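Sernine Community Kitchen Program
Progress report to the Gebretsadik Fund, November 29, 2020

During the reporting period the program served 1610 hot meals to 378 registered households in the Buditz district. Deliveries continued on weekdays, and two new pickup points opened at the request of tenants.

Spending on poultry and fresh vegetables remained within the approved budget. Fuel costs exceeded the forecast and were covered from the transport reserve.

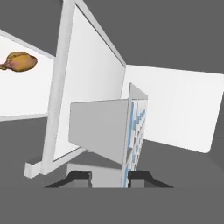
Chicken piece with a golden-brown surface, against a white panel.

Recruitment of a second cook has been delayed, and interviews will resume in February. The lease on the Brustus Street kitchen has been renewed on the same terms. The program requests release of the next grant payment as scheduled.

Submitted by Oranuch Kaewsai, Program Manager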